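Farías Gripper Kit Review: Slow Hands, Good Manners
January | by the Nemness workshop desk

We use cookies to remember your settings. Accept / Manage

The Farías gripper kit arrives in 4 bags with one hex key, and the key is the best-made thing in the box. Assembly took me 106 minutes, of which 20 went on a cable that fits both ways and works one way.

Once it's bolted to an arm, things improve. The fingers close gently, the software starts without a fight, and the manual has clearly been read by at least one person before printing. I skipped the foam blocks that come with it and went straight to soft stuff, the kind of thing that makes cheap grippers look silly.

Gray woven fabric suits it well. The finger presses in without skating off, and a stitched seam gives it something to work with. Drawstring bags are a harder test – long braided cords lie in loops wherever they please, and a cord stopper is a small target for a fairly blunt finger.
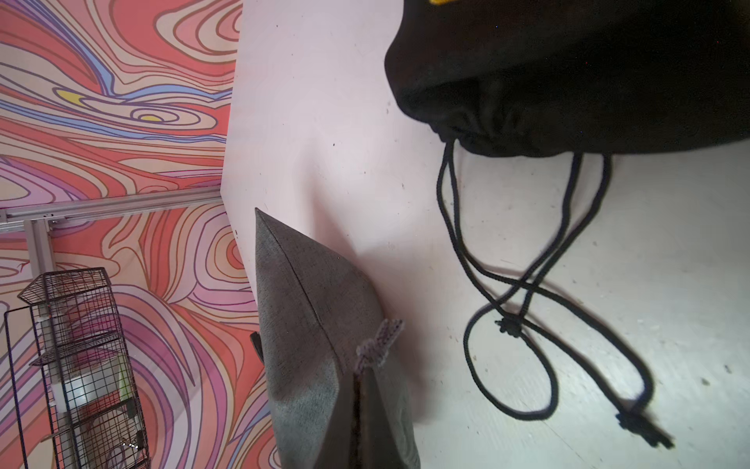 Wrist camera

Sharp enough to make out the weave of the cloth, which is more than I expected at this price. It does sit low, so whatever you're holding takes up a lot of the view. The Ilden kit mounts its camera higher and costs more, and the fan on that one sounds like a hair dryer.

Verdict

Buy it if you like tinkering. If you want laundry folded, keep your own hands. 4 out of 6.

Comments

beltdrive: Same cable, same 20 minutes. Put a dot of paint on it.

Oona_k: How does it compare with the Beretti?

mapletop: Mine came with two hex keys. Feeling smug.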